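Learning to write by hand again

I stopped writing by hand when I left college, apart from birthday cards and the odd shopping list. In April I had to fill in a long form at the surgery and the receptionist rang me afterwards to ask what four of the words said. I couldn't read one of them myself.

So I bought a pad of lined paper and a fountain pen and gave myself half an hour before breakfast. The pen is nothing special. The pad has 217 sheets, which is an odd number, and I assume somebody at the factory has an explanation. I wrote on one side only to begin with and then felt wasteful and went back to do the other sides.

The first week was mostly sore thumb. I had been gripping the pen hard enough to leave a dent in my finger, and after ten minutes the whole hand would tighten up. Weronika Grabowska, who taught me in the juniors and still lives two streets away, told me to hold the pen as if I might drop it. I did drop it, several times, and there is ink on the skirting board now. But the ache went.
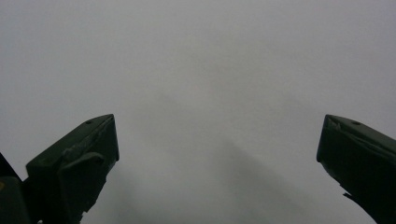

Plain pale grey, with a dark green fingertip on either side.

For practice I copied out recipes. I have a folder of them from my aunt, all typed, and I picked the long ones. Copying is dull but you don't have to think of anything to say, so you can pay attention to the letters. My worst were r, n and v, which all came out as the same small bump. I did whole lines of them like a child. My f has always been fine and I don't know where it came from.

Shabnam Kakakhel lent me a book on italic script. I read the first two chapters and gave it back. It wanted a different nib and a sloping desk, and I only want the surgery to be able to read my address. She does lovely envelopes, though, and I did take one thing from the book, the advice to leave a gap the width of an o between words. I had been leaving almost nothing. With the gaps in, even my bad letters were easier to make out.

Paper matters more than I expected. The cheap pad from the supermarket let the ink spread, so every letter grew a fringe. The one I use now is smoother and the ink sits on top, but it takes longer to dry, and as I drag my hand across the page I end up with a blue edge to my palm most mornings. I tried blotting paper. It works if you remember it.
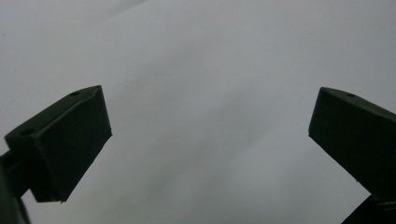
After the recipes I moved on to letters. The first went to Toshiko Kinoshita, who moved to Kurnow three years ago and had only heard from me by text since. It took me three mornings and came to two sides. I told her about the garden, the new bus timetable and the trouble with the gutter. She wrote back within the fortnight, in pencil, with a sketch of her kitchen window at the end. I've kept it in the recipe folder.

Then I wrote to my cousin Eugeniusz Adamczyk, who rang to ask if something was wrong. He said he hadn't had a letter that wasn't a bill for years and had opened it standing up. We talked for an hour, so I suppose that was quicker than him writing a reply.

I'm slower than I was at school and I still can't keep a straight line without the ruling. Capital G is a mess. I cross out more than I'd like, and I have started working out the end of a sentence before I put down the beginning, so the letters come out shorter than my emails do.

I went back to the surgery last month with another form. No phone call so far. The pad is down to its last few sheets and I've ordered another of the same, along with a bottle of brown ink to see what it looks like.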